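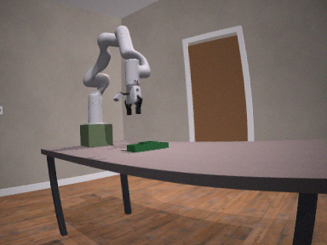 So my aunt left me the bakery in Skisley, and with it the sourdough, and with the sourdough a typed sheet of instructions that started with FEED IT OR IT SULKS.

I thought she was kidding. I'd been an insurance adjuster for seven years and the only thing I'd ever kept alive was a spider plant, which I'm pretty sure was doing it on its own. But I drove up in July with two suitcases and the cat, and there it was in the walk-in, a gray bucket with a dinner plate on top, going blup.

I fed it. I said good morning to it, too (you would have, the place was so quiet). By Friday I was telling it things. I told it about the divorce, and about the job in Skarkomcombe I didn't get, and how I'd cried in the parking garage afterward and then had to pay $7 to get out. It went blup. Best listener I ever had!

The bread was terrible, though. Flat as a bath mat. The old lady from the post office bought a loaf every day anyway and every day she told me it was getting better, and I knew for a fact she was giving it to her goats because I could see the goats from my kitchen window.

Then one night I got mad. It was four in the morning and the oven had gone out again and I'd dropped a whole tray, and I yelled at that bucket. I said my aunt was a mean old woman who never once called me on my birthday, and she'd left me this place to get even for something, and I didn't even like bread that much. Then I sat down on the flour sacks and said I missed her. I hadn't said it to anyone, not even at the funeral.

I baked what I had. What else was I going to do, it was nearly five.

The loaves came up huge. They had those ears on them, the crackly ones, and when I set them on the rack they sang the way hers used to when I was little and slept over in the room upstairs. I ate half of one standing up with butter running down my wrist.

The post office lady came in at eight and picked hers up and held it a minute.

"Well," she said, "the goats aren't getting this."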